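August, way too late at night

Ok so I finally sold the couch. 287 bucks, which is less than I wanted but also way more than I deserved for something with that many coffee rings on it. The buyer hauled it down all 4 flights without a single complaint and I stood there holding the door like a useless hotel doorman. Then I came back up and the living room echoed! I said "hello" out loud, twice.

So now I have 48 hours until I need to be out of this place and into the new one in Ruvside, and my packing situation is two boxes of books and a bag of hangers. Great work, me. I did label the boxes though (one says BOOKS and one says MORE BOOKS).

Went to Sotelo for dumplings because all my pans are wrapped in towels, and I got weirdly teary over the soup. I've been going there since my first week in Wondby, when I didn't know a soul and ordered by pointing. I never even told them I'm leaving. I just tipped too much and walked out fast - very mature.

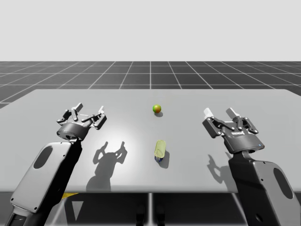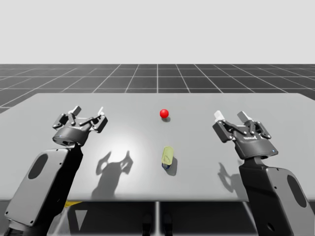
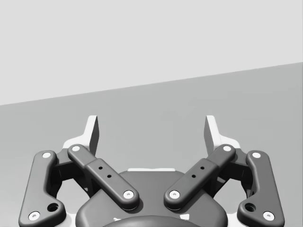 *Gray tabletop, three views.*

Anyway, the new apartment. The kitchen is tiny but it has a window over the sink, and I have wanted a window over a sink my entire adult life. I keep planning what goes on the sill. Basil, probably, and then dead basil. The bedroom is painted a sort of old-mustard color and I go back and forth on whether I love it or whether it'll make me look ill every morning.

The Ekden line stops right by the corner too, so no more sprinting uphill for the bus with toast in my mouth. I should be thrilled and I mostly am. But tonight the streetlight is coming in where the couch used to be and I'm sitting on the floor writing this, eating crackers out of the sleeve, and I kind of don't want to go to bed.

Tomorrow: bathroom cabinet, call about the internet, find the tape. I had the tape an hour ago.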